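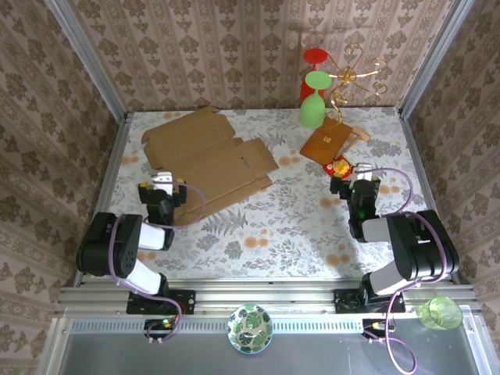

Tithonus

Tithonus, in Greek mythology, was a prince of Troy, the son of King Laomedon and a brother of Priam. He is remembered chiefly for a badly worded request, and the request was not even his.

The myth
Eos, the goddess of the dawn (Aurora among the Romans), had a weakness for mortal men. The hunter Orion had already caught her eye, as had Cephalus, who was married at the time and said so. Tithonus was young, handsome and of royal blood, and she carried him off to her palace at the edge of the world, by the stream of Ocean.

Wishing to keep him, Eos went to Zeus and asked that Tithonus might live forever. Zeus nodded, and the thing was done. She had forgotten to ask for eternal youth as well, and Zeus did not bring it up.

For a while all went splendidly. Then the first gray hairs appeared, and Eos moved out of the bedroom — though she continued to feed him on ambrosia and give him fine clothes. When he could no longer lift his arms or legs, she laid him in a room and closed the shining doors. His voice, according to the Homeric Hymn to Aphrodite, flows on without end behind them.

The cicada
Later tellers found this ending hard to bear and had him turned into a cicada, a creature that is dry, thin and always talking. In some accounts Eos makes the change out of pity.

Children
Eos and Tithonus had 2 sons, Memnon and Emathion. Memnon became king of the Ethiopians and came to Troy to help his uncle Priam, where Achilles killed him. The morning dew was said to be his mother's tears. Emathion quarreled with Heracles, with the usual result.

Related figures
The hymn sets Tithonus beside Ganymede, another Trojan boy taken up to heaven. Zeus saw to that arrangement himself, and Ganymede received both immortality and youth. The Sibyl of Cumae made much the same mistake as Eos, asking Apollo for as many years as there were grains in a heap of dust. Endymion, loved by the moon goddess Selene, kept his looks but slept through everything.

See also: Eos; Memnon; Laomedon; Selene

Last revised Dec 26, 2020, by Hala Nimri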